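Student robotics club moves its fall project into simulated rooms

The Paracha robotics club has started its fall project, and for the first time the students will do most of it without touching a robot. The club's 2 teams are teaching a simulated mobile arm to tidy up a house, working in virtual rooms that run on the computers in the school's media lab.

The work began in September, when members voted to drop the line-following race they had run in past years. Club adviser Ismael Rocha said the race had become too easy for returning students, and that the parts budget would not cover a real arm large enough to pick up household objects.

"We priced it out and it was not close," Rocha said. "In simulation every team gets the same arm, and if you drive it into a wall you press reset."

Students begin with navigation. The robot has to pass through an open doorway and into the next room without hitting the door leaves or the handles, and teams must finish that task before they are allowed to try picking anything up.

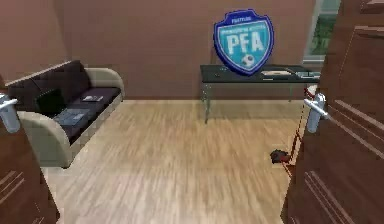
Rocha said doors took longer than he had planned for. One team spent most of a month on them after its robot kept turning too early. The fix was a short pause before the turn, so the program could check its position a second time.

The software, called Rendodeck, lets students write their own control code and save each attempt for review. Every run is logged with the time taken, the number of collisions and the final position of each object. The club has saved 220 runs so far, and members go over a few of them together at the start of each meeting.

The second part of the project is bedroom cleanup. Teams get a list of objects on a bed and have to pick them up one at a time. Soft items and thin, flat items have caused the most trouble. 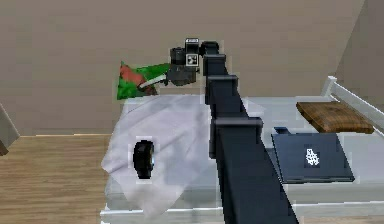
By Dalva Batista
School and Community
Thu 15 November

Scoring for the cleanup task is simple. A team gets credit for each object lifted and held, and more credit if it is set down in the right place. Knocking something to the floor costs points. Touching the wall ends the run.

The 7 students who write the grasping code meet for an extra session each week. They have been comparing two ways of approaching an object, one straight down from above and one at an angle, and recording which works better for each shape. No single method has won out, and the teams are free to use either one.
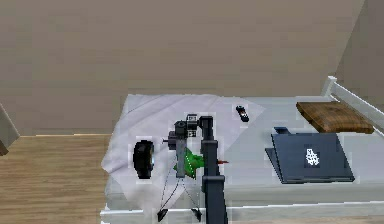 Planning the order of the pickups is the current assignment. Students have to decide what the arm should go for first, and write down why before they run the code. In the bedroom task the choices include a black wheel standing upright on a rumpled sheet and a brown board lying flat toward the back of the bed, and the teams do not agree on which belongs at the top of the list. Rocha said he would accept either answer if the log backs it up.

The club will hold an open evening at the Wallness library before winter break, when each team will run its code on a room it has not seen. Families may attend, and students in lower grades who want to join next term can sign up at the door. No programming experience is required.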